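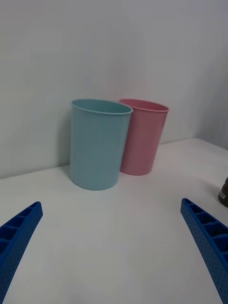 **1/**
New job for the month of August: getting the white table down to stuff I really use. I moved in with 15 boxes and I swear most of them were things that live on tables. Pens, chargers, lip balm, three kinds of tape, a single earring. So I'm starting over with two containers, one blue and one pink, and whatever doesn't fit in a color has to go live in a drawer.

**2/**
The rule so far: blue is for things I use every day, pink is for things that need to leave the room (give back, refill, recycle, mail to somebody). Siv Amundsen told me to do it this way and she has the tidiest desk of anyone I know, so I'm just copying her homework.

**3/**
I went back and forth on boxes with lids. I had a Storkent set at my old place, really nice ones, and I never once opened them! A lid is where my stuff goes to be forgotten. Open top or forget it.

**4/**
Also thought hard about getting one of those Bimach organizers with all the little compartments (Guoqing Su loves hers) but I know me, I'd spend an evening deciding which slot the paper clips belong in and then never put anything back.

**5/**
Okay, small bottle problem. Is a small bottle an every day thing or a leaving thing?? I've been standing at the table debating this way longer than I'd like to admit.

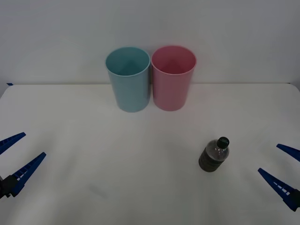
*Blue, pink, and the little bottle with the black cap still waiting on a decision*

**6/**
Replies are split. Ulises Huanca says anything with a cap goes in blue, end of story. Nelly Condori says if I have to ask, it's pink. Nelly is ruthless and I respect it, but I also lent her a sweater in the spring and now I'm wondering which container it ended up in.

**7/**
Somebody asked about colors. I like these two soft ones next to a white wall, they're easy on the eyes first thing in the morning and I can tell them apart before coffee. I did look at the matching gray ones from Balar but I'd mix those up by day 2, no question.

**8/**
Things I've learned about wiping down a white table:
- dry cloth first, then damp, or you just push the dust around
- do the back edge by the wall before anything else, it's the part I always skip
- pick the containers up! don't wipe around them

**9/**
And wipe out the insides too. Pink especially. Crumbs and specks love the bottom of a container, and you only notice if you lean over and look straight in.
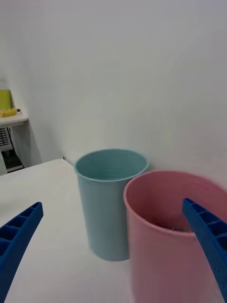

**10/**
Next up is the shelf, and I'm scared of the shelf. There are 13 mugs on it and I drink out of one. Miloslav Čierny has offered to take a few for the studio on Londoño, so if you're reading this Miloslav, bring a bag, bring two.

**11/**
Still taking votes on the bottle until 9 tonight. Blue or pink, reasons welcome, and if you've got a good system for cables please drop it below, they're all in a shoebox right now and the shoebox is winning.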